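2025-02-15

Saturday and I still went in, half day. Bus late, no breakfast. The Lunov cell is properly running now so they wanted somebody from the old bench to stand by it. Me, then.

417 caps before the break. I used to do maybe some 408 in a whole shift on a bad wrist week, so. Wrist feels great, I'll give it that. Head feels like oatmeal. You stand, you watch, you wait for the light, you clear it, you stand again. Nobody talks over there becuase there's no bench to talk across.

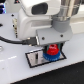

Saodah Krishnan thinks I'm being sentimental, she said at lunch that talking never paid her rent and her thumbs were shot by December, she'd take the boredom. Then she said what she does want is the training they promised, in writing, before Clesetti moves the other line over. Fair. I signed her sheet. 4 names on it so far, mine's the messiest.

Rimantas came by after — new title, same boots. Asked did I want the setup course. Tuesday evenings, unpaid. Said I'd think. Unpaid!! Should of said that out loud.

Things to do: ask about the shift bonus, is it still per piece or what. Get my mug back from the old bench before they haul it out. Call Mom. Bed now.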